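Review: Stellisier two-tier steel shelf kit, one winter on

I bought the Stellisier shelf kit in October to replace a pair of old bookcases in the back room. The bookcases had started to sag under paint cans and canning jars, and I wanted something that could take weight and be wiped down. I paid full price for it at the Trullthorpe store. Shipping was offered, but the box is long and I had read complaints about bent corners, so I picked it up myself.

The kit comes flat in one box. Inside are the posts, the shelf panels, a bag of bolts, a bag of plastic feet, and one small wrench. The instructions are a single folded sheet with drawings and almost no words. The drawings are clear except for the step where the lower panel goes on. It shows the lip facing down, but the holes only line up with the lip facing up. I put it together the wrong way first and had to take four bolts back out.

Assembly took me just under an hour, including the mistake. Use your own wrench if you have one. The one in the box is soft and was rounding off by the time I got to the last corner. Leave every bolt loose until the whole thing is standing, then tighten from the bottom up. If you tighten as you go, the last post will not meet its hole.

It is stable on a level floor. My floor is not level, and the plastic feet do not adjust, so I cut a piece of rubber mat and put it under one post. That fixed the rocking. I would have paid a few dollars more for threaded feet.

The store gave a load figure of 238 pounds for the whole unit, split evenly. I have not tried to reach that. The bottom tier has held full paint cans and a box of floor tile since fall and the panel is still flat when I lay a straightedge across it. The top tier flexes a little if you lean on the middle of it. Put the heavy things low and toward the posts.
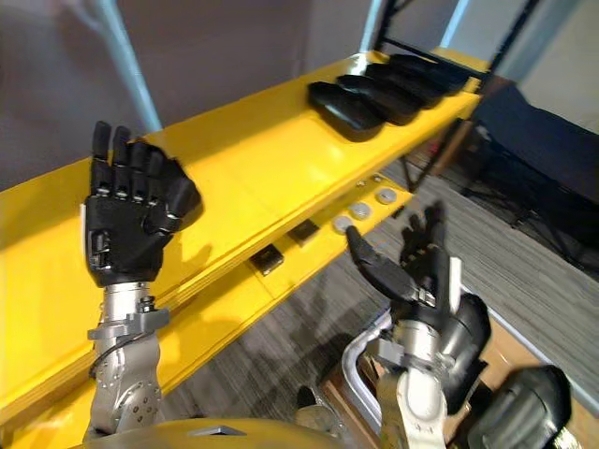
Can you add another tier later?

Stellisier sells an add-on tier, but it only fits posts with the extra row of holes, and the basic kit does not have them. If you think you will want more shelves, buy the taller version at the start.

The finish is better than I expected at the price. It has a few scratches where I dragged a tool box across it, and none of them went down to bare metal. It cleans up with dish soap and a rag. Do not use a scouring pad. I tried one on a ring of dried varnish and it left a dull patch that will not buff out. The edges of the panels are folded under, so you can grab them from below without cutting your fingers. The ends of the posts are another matter. They are sharp until the caps go on, so wear gloves.

I also looked at the Benjelloun rack, which my neighbor Fadi Nassar has in his garage. His has wire shelves and goes together without bolts. He had it up in 13 minutes and it does adjust. Small things tip over on the wire, though, and he ended up laying cardboard on it. For jars and cans I prefer a solid panel. For bins or coolers, his would be the better choice.

Customer service was fine. My bolt bag was short by 2, and I called the number on the sheet. They mailed replacements, and those came in a plain envelope from Harnudstead the following week. They did not ask for a photo or a receipt.

Good: solid panels, folded edges, finish holds up, easy to clean.
Bad: feet do not adjust, poor wrench, one wrong drawing, no way to extend the basic kit.

I would buy it again for the back room. I would not put it on a garage floor that slopes to a drain unless you are willing to shim it.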